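Chapter 7
Telling People What to Do

By the end of this chapter you should be able to:
recognise an instruction when it is hiding inside a paragraph
put steps in the order in which they have to be done
choose between a command, a warning and a piece of background
test your draft on someone who would prefer to be elsewhere

7.1 The reader with a screwdriver

Most of the writing discussed so far in this book is read by people sitting down. Essays, reports and letters of complaint all assume a reader with a chair and some patience. Instructions are read by people who are standing up, holding something heavy and already slightly cross. They started the job without reading anything, got as far as they could, and have come back to the page to find out where the spare bolt goes.

Kauko Harju spent much of his working life at Vimarley, a maker of garden sheds, and wrote the leaflet for a model called the Jardale. The first version ran to 995 words and opened with a history of the company. Customers skipped the history. Unfortunately they also skipped the paragraph after it, which said that the floor should be laid before the walls. The firm's telephone line was busy until November.

Harju's second version had 200 words. The history was gone, the floor was step one, and the word 'floor' was the second word on the page. He kept both leaflets in a drawer and showed them to every new writer in the department, most of whom politely said they preferred the first. It had more style.

7.2 Verbs first

An instruction is a command, and English makes commands by putting the verb at the front: Lift the lid. Turn off the water. New writers find this rude, and soften it. 'The user may now wish to consider turning off the water' is very courteous, and by the time the user has finished considering, the kitchen is wet.

Keep one action to a sentence where you can. If two things must be done together, say so before the first of them – a reader who has let go of the shelf to turn the page can't be told to keep holding it.

7.3 What the reader needs before step one 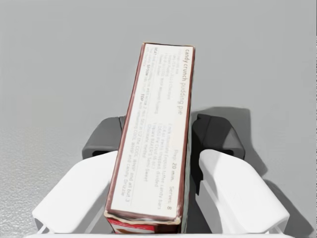
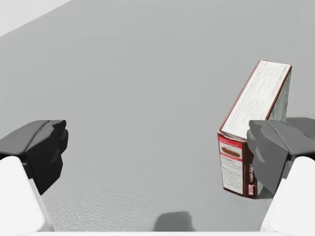
Before any of the steps comes a small amount of information that lets the reader decide whether to begin at all. How long will it take? How much will there be at the end? Do I own a ladder? Recipe writers have been good at this for generations, and the back pages of any cookery book will teach you more than a shelf of manuals. The recipe printed on the food box, for 'candy crunch pudding pie', says 'Prep 20 min. Serves 8' on a line of its own, with the numbers in bold. A cook with nine guests knows where she stands. The method can then get on with its work in verbs such as 'Drizzle', which is as short as an instruction gets.

Compare the booklet for the Bravo folding bed, which mentions on page 30 that two people are needed. Anyone who has reached page 30 alone has already learnt this.

Exercise 7a

Rewrite the following notice, from the staff kitchen at Allport, in no more than 80 words. Begin each sentence with a verb. You may leave out anything that is only there because the writer was annoyed.

'It has been noticed that the dishwasher, which was purchased for the benefit of all, is frequently being opened during its cycle by persons wanting a spoon. It would be appreciated if this could stop. Spoons are in the drawer. When the machine has finished it should be emptied, although not before the light has gone out, and the filter, which should have been cleaned before the machine was switched on, is under the lower basket.'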